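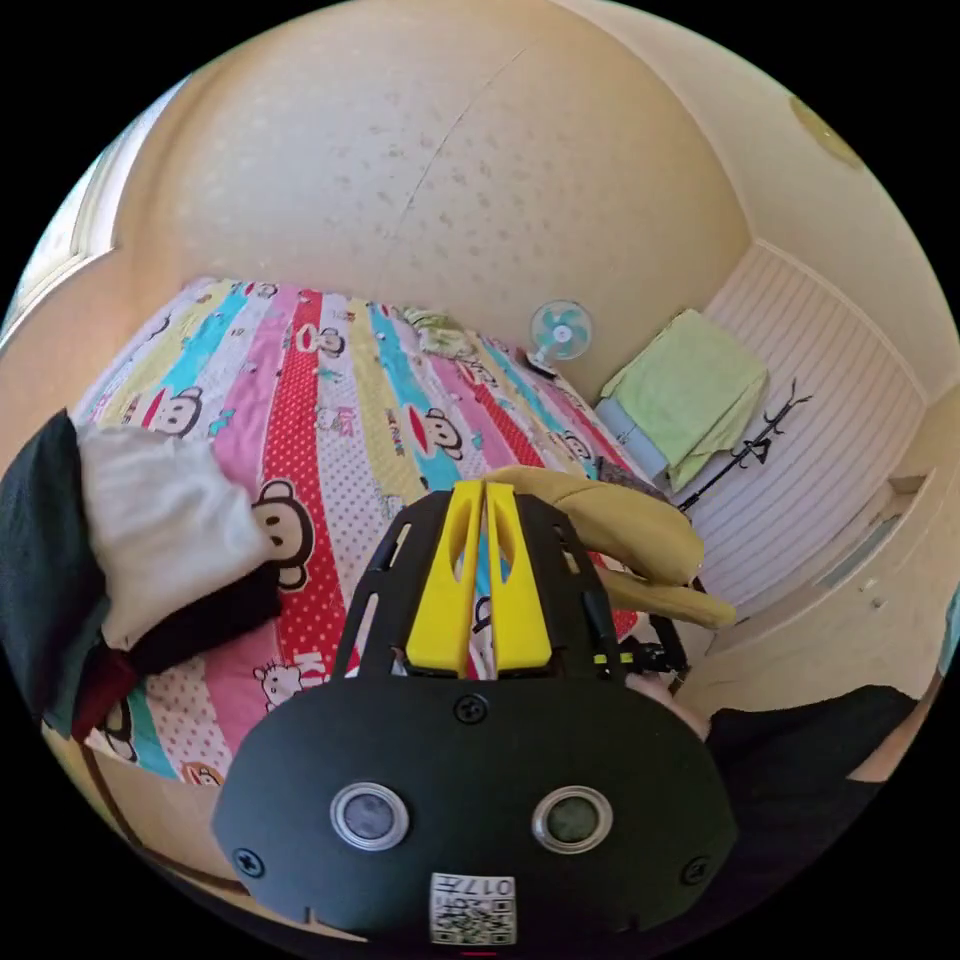

The monkey duvet, with the clothes still on the bed.

April, early evening. I promised myself I would fold before supper, and then I sat down and looked at the stripes for a good long while instead (I do love that silly duvet, monkeys and all).

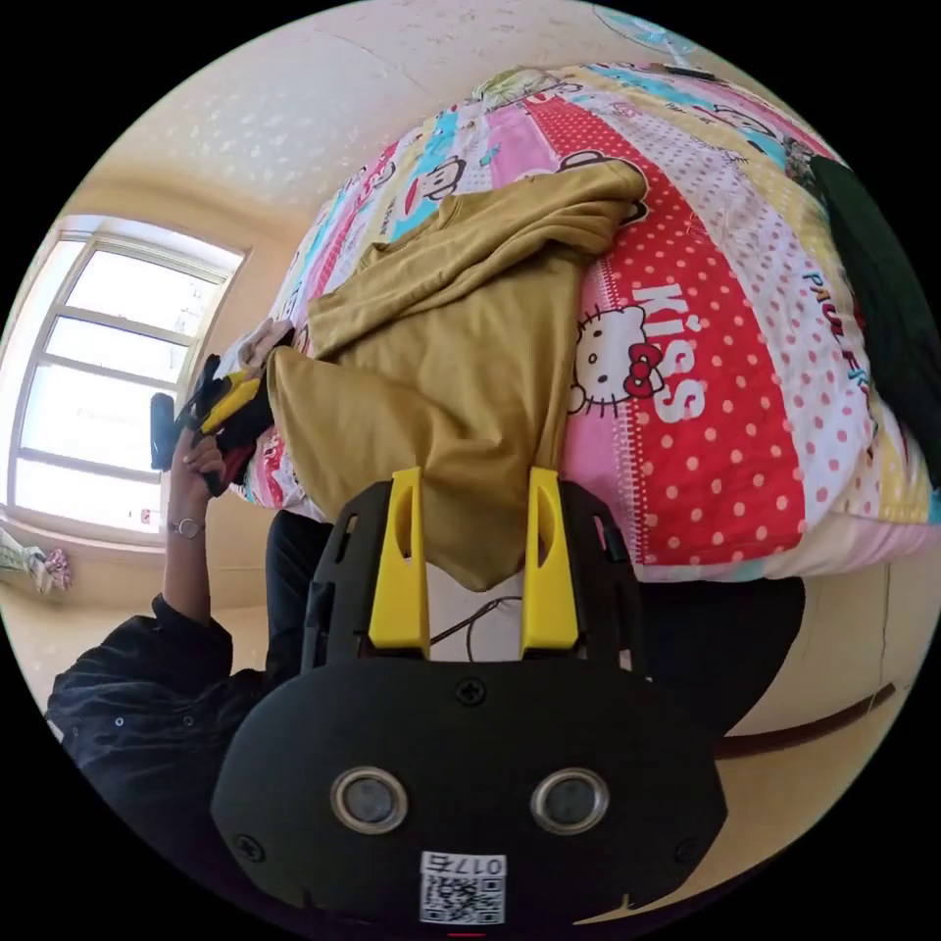 Written by Ferhat Dönmez

The mustard one is my favorite, so soft, and I can never decide whether it belongs in the drawer or back on me! Mom called while I was dithering and we talked about her tomatoes, and after that about Gukberg and whether we'd go again this summer.
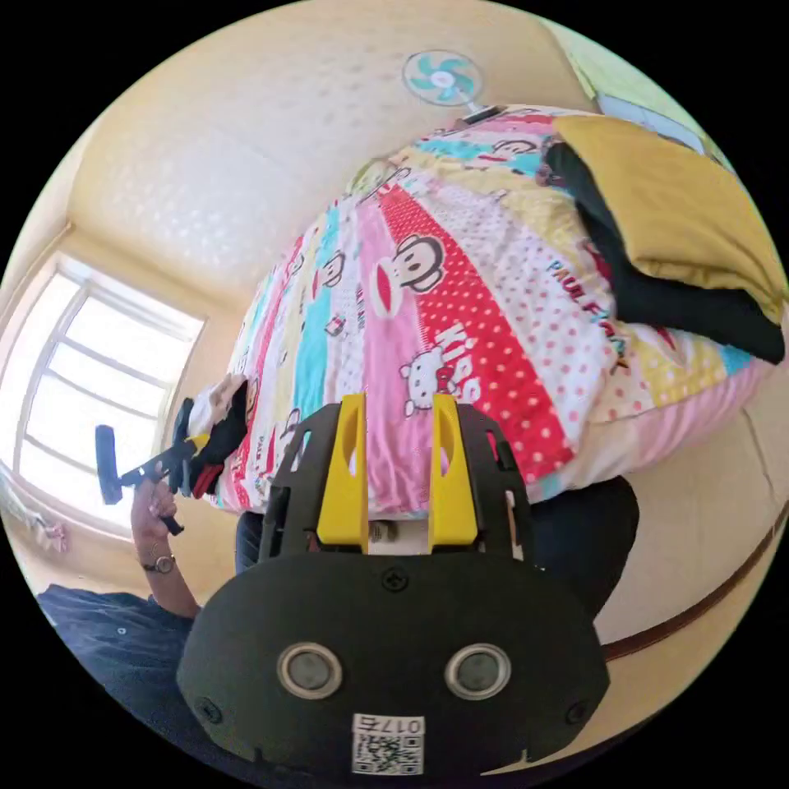 She thinks we should, and I said yes before I'd even thought about the train fare. Soup tonight, and I must remember to buy bread.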